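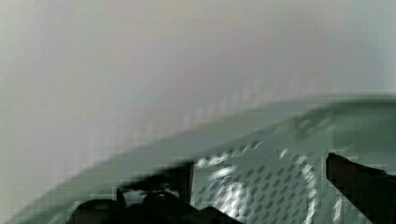 I spent most of March teaching a robot arm to do chores, and I've come out of it with an opinion I didn't have going in. We're keeping the wrong examples. Or we're throwing away the right ones, which comes to the same pile of bin bags in the end.

A bit of background first. I'm one of the people who sit at the arm and drive it through a task, over and over, while it records what the cameras see and what my hands are doing. Then somebody trains a policy on the lot and we all stand around to see if it has learned anything. Our project is called Kodano (don't ask, I voted for something else) and the room is on the second floor of a building on Plerier Street, with a heater that only has one setting. The tasks are kitchen tasks, mostly. Pick the thing up, put the thing down, tip the thing over the sink, turn the thing around so the handle faces out.

By the end of the month we had recorded 300 episodes of one task and kept 219. The other 81 went into a folder with a rude name. And it's that folder I want to talk about, because I've been through it now, over a lot of cups of tea, and I think a good half of it should have gone into training.

The rule we'd been given was simple enough: keep the clean ones. A clean one is where the arm goes in, closes on the object the first time, does the job and comes home. No dithering, no second tries, no bumping the table. I understand the appeal! A clean demonstration is lovely to watch. You feel like a surgeon. You get into a rhythm around ten in the morning, after the second coffee, and everything you do looks like it belongs in a brochure.

The trouble is that I'd had a lot of practice by then, and the arm hadn't. When a policy trained on clean runs drifts a bit to the left – and they all drift – it ends up somewhere I never went. There's no example of what a person does from there, so it carries on as if everything's fine and closes its fingers on air. Then it carries the air over to the sink, very carefully, and puts it down. I've watched this so many times that I've grown fond of it, but it isn't what we're meant to be building.

My messy runs are full of that somewhere. I come in too low, notice, back off and go around. I clip a rim, the thing turns on me, I wait for it to settle and have another go. It takes twice as long and it looks clumsy, and every bit of it is a person getting out of trouble. Why on earth would you delete that?

Thérèse Perron, who runs the training side and has much more patience than I do, disagrees with me about this, and I should be fair to her. Her point is that a learner copies everything. Give it fumbles and it learns to fumble. If a third of your examples have a wobble before the grasp, you get an arm that wobbles before the grasp because that's how grasping is done around here. She's seen it happen on an older project, Avholm, where one operator had a habit of tapping the table before each pick and they ended up with a robot that tapped. I've seen the clips and it's very funny and I can see how it would keep you up at night.

So I'm not saying keep everything. Some runs are plain rubbish. I've got one where I sneezed. I've got a few from late in the afternoon where I clearly stopped caring, and those should go, along with anything where the recording dropped out halfway. What I'd like is for somebody to look at each bad run and ask whether it shows a recovery or only a mistake. If the arm ends up in a poor spot and then gets itself back, keep it. You can even trim off the part where I got it into the poor spot, so the learner only sees the way out. It's fiddly work, I know. I'd do it myself, and I more or less have.

There's a second thing, and it's about what the cameras get to see. We're all a bit too keen on nice views. Operators prefer a dull background and an object sitting square in the middle, and people sorting the episodes prefer them too, I think without meaning to. But pale plastic under a bright lamp is going to glare. The wrist camera gets so close that an object stops looking like itself and turns into a curve and a patch of holes. Things go soft when the arm moves. If the robot's going to work in somebody's kitchen, it'll be looking at blur and shine for a good part of the day, and I'd much rather it met them early. I caught myself moving the lamp between runs so the shine would go away. I've stopped doing that.

And please, rotate the people. We had 3 operators on paper and for most of the month it was me. I approach everything from the right. I always have, I even open doors like that, and I'd bet money the policy now approaches everything from the right too. A new person in the chair, with their own bad habits, is worth more to us than another 122 tidy runs from me.

We're starting the next batch at the Haugen site, where the counter is lower and the window is on the other side. Thérèse has agreed to let me tag recoveries as I go, with a key on the left pedal, and she'll train two versions, one with them in and one without. She thinks hers will win. I've asked her to hide the labels until we've both watched the runs.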